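Wrist cam view when teleoperating in sim, how do you judge depth?

plaltov_hy
Posted 14/08/2019
Doing demos by remote control in the simulator, spacemouse in one hand, coffee in the other. Wrist view only. Strip on the tiles first, then the little picture card. Keep closing too early. Tips? 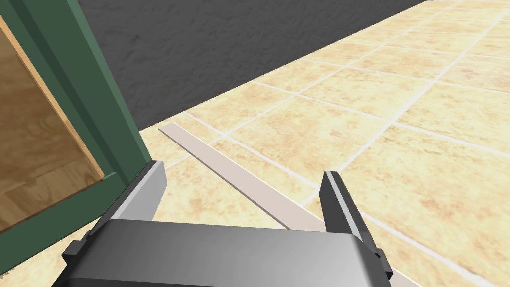
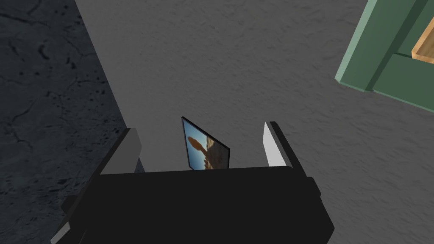
Up to 16 demos, would keep maybe half. Supervisor (Ming-te Fu) wants 18 before we train anything.

kurnitmont
Slow down near the floor. Halve your gain for the last bit. Also neighbour's cat on the desk does not help, ask me how I know

bartos_fan
Disagree, slow demos teach slow robots. Go normal speed, bin the bad ones.

I-hsuan Yeh
binning the bad ones is how you get a policy that can't recover from anything. Keep the fumbles if you fix them in the same run.

bartos_fan
We kept ours. Got a very good fumbler.

plaltov_hy
lol. ok so add a second view? Wing-sze says thats cheating if the policy only gets the wrist

kurnitmont
She's right imo. Drive with what the robot gets. Line up side on, then come down, dont do both at once

plaltov_hy
Trying that tonight, will post the colour plots if they're any good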